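Ticket: Table reset app marks trays "done" when they aren't
Site: Dristwood, lounge and garden side
Opened by: Asger Holst, floor lead
Assigned to: Nasrin Hosseinzadeh, Stasta support
Priority: Medium (I put High, the system changed it)

Asger Holst, 7:40 am
Since the update in June the scheduler closes a tray reset 71 seconds after it opens, whether or not the person has tapped Finish. Then it sends them to the next table. I have two people on mornings and both are now walking away from half-set trays or ignoring the tablet. They mostly ignore the tablet.

We were told Stasta would take the planning off our hands and leave us the work. Fine. But it plans as if a reset is one motion. Take a coffee tray. You clear the old paper and packets, wipe the tray, put the saucer and cup back, then sort the condiment box.

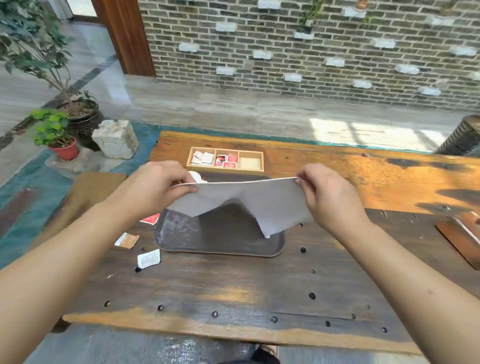 The wiping alone can eat the whole window if sugar has stuck. The old laminated checklist had no timer on it and I never had a guest complain about a sticky tray.

Nasrin Hosseinzadeh, 9:15 am
Thanks Asger. The auto-close is meant to fire only when the table sensor reads "clear and stable." Can you confirm which sensor pads you have, and whether the threshold is still at the default of 500 grams?

Asger Holst, 9:52 am
Wavutel pads, the ones your installer picked. The settings page says 325. I didn't change it and I don't have the login to change it. Is a person leaning a hand on the tray "stable"? Because that is how people wipe trays and set cups down.

Nasrin Hosseinzadeh, 11:05 am
It could be. A steady hand may read as a finished load. Please try the following on one table and report back.

1. Put the tray down bare and let the pad settle. Start a reset on the tablet.

2. Set the saucer and cup the usual way, one hand resting on the tray. Leave the packets for last. Note whether the task closes early.

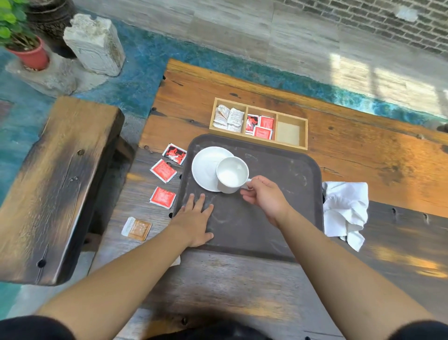
3. Repeat with both hands off the tray between each item.

4. Send me the log from both runs. Menu, Device, Export.

Asger Holst, 2:20 pm
Did it. Step 2 closed early every time. Step 3 didn't close early, but it's a silly way to set a tray and I won't ask anyone to work like that for eight hours. Logs attached.

Also, the closed tasks feed the weekly pace report, so my staff look very fast on paper and the office now wants to know why we need both of them. I'd like that report pulled until this is fixed. The Zoëga coffee reorder runs off the same count, and we have far too much of it in the back.

Nasrin Hosseinzadeh, 3:10 pm
Logs received, and they match what you describe. I've turned off auto-close for your site, so tasks will now wait for Finish. The pace report belongs to a different team. I've asked them to suspend it and linked this ticket.

Asger Holst, 3:26 pm
Auto-close is off, confirmed on both tablets. Pace report still showing. Leave this open.

Status: Waiting on reporting team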